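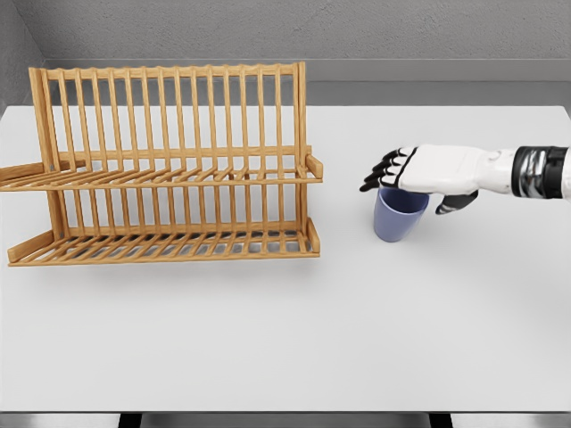 Hard Water in Girneck: What Residents Told Us

After our last issue we received many letters about the white spots on glasses and the gray crust inside kettles. Most of them came from the upper streets of Girneck, where the houses were connected to the new well in December. I want to answer the common questions in one place, because I can't reply to each letter separately, and I am sorry for this.

First, the water is safe to drink. The town laboratory tests it every month and the results hang on the board beside the post office. What changed is the hardness. The old supply came from the Druvard reservoir, which is mostly rain and melted snow. The new well goes deep into limestone, and the water brings calcium and magnesium up with it. When the water dries, these minerals stay on the surface. This is the white film that people see.

439 households now get water from the new well. If you live below the church, your supply did not change and you don't need to do anything.

Tala Qudah from Farah Street asked if she should buy a water softener. It depends. A softener is useful if you have an old boiler or if your shower head closes up every few weeks. For a small apartment the cost is high, and you must also buy the salt and find a place to keep it. In our building we decided to wait one year and see how the pipes behave. My neighbor decided differently and is very satisfied, so please don't take my choice as advice.

For the kettle, plain white vinegar is enough. Mix one part of vinegar with two parts of water, fill the kettle to cover the crust, bring it to a boil and let it stand for 20 minutes. Then pour it out and rinse it well. Boil clean water once and throw it away before you make tea. Open a window while you do this, the smell is strong. Citric acid from the baking shelf also works and smells less, but vinegar is what I had at home.
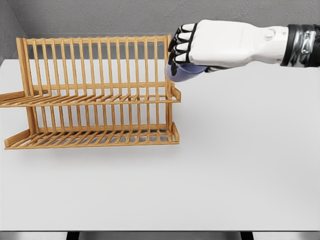 Glasses and cups need a different habit. If they stand with drops on them until the next morning, every drop leaves a ring. I rinse them in hot water and dry them with a cotton cloth while they are still warm. It takes a little longer - my husband says much longer - but the rings don't come. For glasses that are already cloudy, soak them in warm water with a cup of vinegar, then rub softly with a sponge. If the glass is still cloudy after this, the surface itself is probably damaged and soaking will not repair it.

Please be careful with vinegar on marble and other natural stone. It eats the polish. One reader learned this on her window sill and asked me to warn the others. Also never mix vinegar with bleach, in the sink or anywhere else, as this makes a poisonous gas.

Several people wrote that their laundry feels stiff. Soap works less well in hard water, so the package usually tells you to use a larger dose. Look for the small table on the back, where the dose is given for soft, medium and hard water. In the upper streets you should now read the line for hard.

The hardware store in Traltano Passage has test strips for water hardness, 3 in a packet. You hold the strip in cold tap water and compare the color with the chart. If your street is below the church and the strip still shows hard water, please write to the newsletter and give your house number. We will collect these letters and pass them to the water office before the next issue.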